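4.2 Handling rules for processor placement

The Ilex cell follows a short rule set drawn up before the trials. Rule 1 requires the processor to be gripped at its edges, with the heat spreader facing away from the contact field. Rule 2 limits closing force to 8 N. Rule 3 forbids sideways travel over an open socket – any correction in the board plane is made after a vertical retreat.

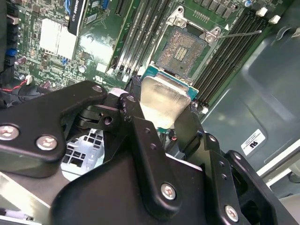 Pushpa Prajapati objected in review that a force limit means little without a stated sampling rate, and that Rule 2 should name one. The revised text sets it at 300 Hz, measured at the fingers and logged for each placement.

Rule 4 covers the empty socket. Fingertips may work beside the loading frame and the lever, but the contact area is a keep-out zone at all times. The zone is defined in the board frame, so it holds when the chassis is mounted at an angle. Speed inside the enclosure is capped at 70 mm/s. A stop within the zone margin of 2 mm calls for operator release, and the arm may not resume by itself. 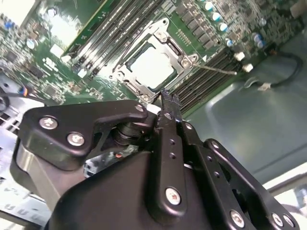

Figure 2. Gripper finger near the open CPU socket, no processor installed.

Rules 1 to 4 were applied without change in the Calent trials described in Section 5.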